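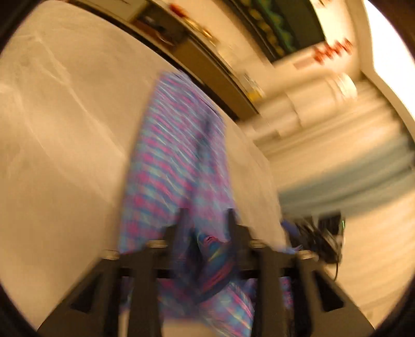
Folding and Storing Clothes: Frequently Asked Questions

Last updated 2020-01-18

These are the questions we receive most often at the Okton laundry room, from people who rent by the month and also from guests who stay only a few nights. If your question is missing, please leave a note in the box at the Stosby entrance.

Where can I fold my clothes?

Any flat and clean surface is good. Many people use the bed, and this works well if you pull the sheet tight first. The folding table in the laundry room is free to use, but please keep it for no longer than one load.

My shirt is very soft and slides everywhere. How do I fold it?

Thin, soft fabric is difficult for everybody in the beginning. Lay it face down and smooth it from the middle to the sides with your open hand. Then fold in one side, then the other, and only after this bring the bottom up. If it moves, put something flat on it, for example a thin book, and pull the book out before the last fold.

Should I fold patterned clothes inside out?

For washing, yes. For the drawer we prefer the pattern outside, so you can find the piece without opening all of them. Wavy stripes and other busy prints have one more advantage — small creases are hard to notice on them.

Striped fabric never looks straight when I fold it. What am I doing wrong?

Probably nothing. With wavy stripes you cannot use the pattern as a guide. Use the side seams instead, and put one seam exactly on the other.

Is it better to roll or to fold?

We fold shirts and roll leggings, pajamas and sportswear. Linen should be folded or hung. In the Ruddock rooms the drawers are low, so there rolling is more practical for almost everything.

How many pieces fit in one drawer?

A standard drawer in our rooms holds 8 folded sweaters, or many more T-shirts if you stand them on the edge. Please do not push them down with force. The drawer rails are old.

Can I leave clothes in the dryer until the evening?

Please do not. They get creases, and other people are waiting. Clothes left in a machine are placed in an Olance basket on the shelf and kept there for eight days.

What do I do with a bunched or twisted piece?

Hold it by the shoulders or by two corners, shake it two times and let it hang for a moment before you lay it down. It is not useful to fold on top of a twist.

Do you also iron?

Not since July. The ironing board and the iron can be borrowed with your room key.

I lost a sock. Can you help me?

Look inside the fitted sheet first — in the corners. After that, look in the basket marked "singles" beside the door.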